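Duvedura Shelf Tasks – Data Card
Version 2, 5 May 2018
Maintainer: Brenda Bustos, Utside

Summary
Duvedura is a catalogue of 1,123 short recordings of retail shelf work, compiled to assess whether machines can yet take on the routine chores of a small shop.

Scope
Tasks include restocking, straightening and facing up. Rolls of tape, which stack unevenly and tip easily, form a category of their own.

Licence
Non-commercial research use. Enquiries should be directed to the Goel office.

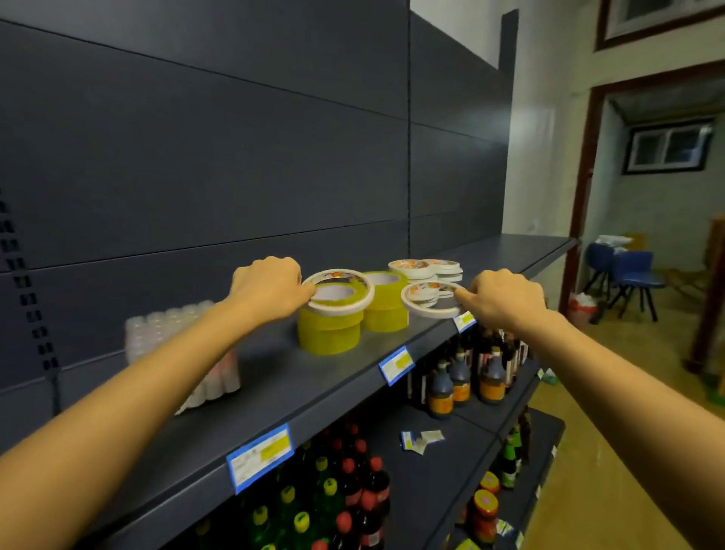
Can a machine restock a shelf unsupervised?
At present, only where the goods are uniform and well spaced – mixed shelves still require a person.

Known limitations
Labelling of partly hidden goods is incomplete. Recordings catalogued under Drevby have not been reviewed.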